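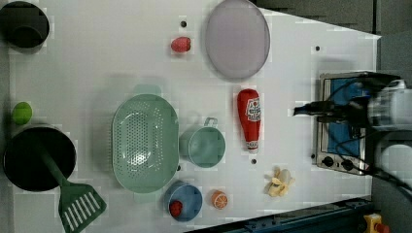
Week 7 handout: comparing grippers on mixed objects
Clirkville evening course in practical robotics, 19/11/2024
Notes by Everaldo Peixoto

Welcome back, everyone, and thank you for bearing with me last week when I rather ran over on calibration! Tonight is all about fingers, and how we judge one pair fairly against another.

Please start by reading the Trotex log from May. It holds 1,327 grasp attempts, and you'll want to throw out the ones where the arm stopped before closing (they are marked S in the last column). Do keep the slips, however tempting it is to drop them.

Choose your objects before you choose your settings. A cup that can be pinched by the rim asks something quite different of the fingers from a toy banana with its peel spread out, and a flat plate is harder than either, as those of you who tried one with the Araújo fingers will remember. 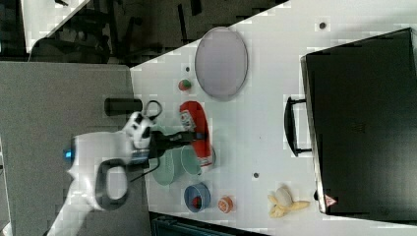
Fig. 1. Gripper over the middle of the table, with two pale green cups close by.

For your own comparison, work in pairs and give each gripper 18 attempts per object. Write down the approach angle, the closing force and what happened, in that order, so that Odair Bragança can paste everyone's sheets together without losing his evening to it. If you change the force halfway through, start that object again, I'm afraid.
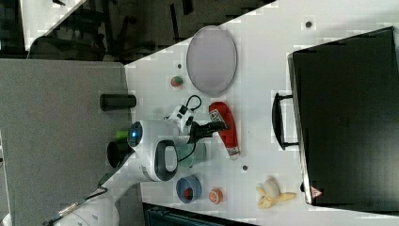

Cable slack deserves a line in your notes as well. A cable that pulls at the wrist can spoil a perfectly good grasp, and you may end up blaming the fingers for it (I have done this more than once).

Reading for next time: chapter 2 of the Ivley notes, up to the part on soft pads. Sheets to Odair, please, with both your names on.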